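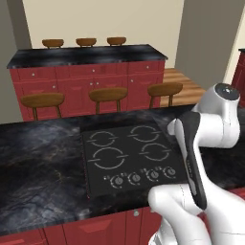 Household Technology and Everyday Life
Week 3 handout: Who got the time back?

Read the Castik brochure before class. It is short, and it promises the housewife "a life of leisure" in return for monthly payments. Keep that phrase in mind while you do the rest of the reading, which is mostly people scrubbing things.

The basic puzzle: new stoves, washers and irons came into the home, and the hours spent on housework barely moved. Some possible reasons, in no order:

Standards went up. A shirt that used to be washed weekly was now washed after every wearing. The machine did not ask for this.

Helpers went away. Laundry that had been sent out came back in, along with the person expected to do it.

Meals got fancier. One-pot stew is a fine dinner until you own four burners, and then it starts to look like laziness.

Terms to know: labor saving, task shifting, standard creep (my term, do not cite it elsewhere, people will ask).

For section, Jyoti Vashisht's group takes the washday diaries and Gunārs Strazds's group takes the stove ads. Both groups should look at who is holding the cloth. In the ads it is never the husband, though he is often shown admiring the stove – from a chair.

Response paper: 600 words on one appliance in a home you know well. Ask who uses it, who cleans it and who chose it. Due 06/02/2026. Papers of 200 words in a very large font have been tried.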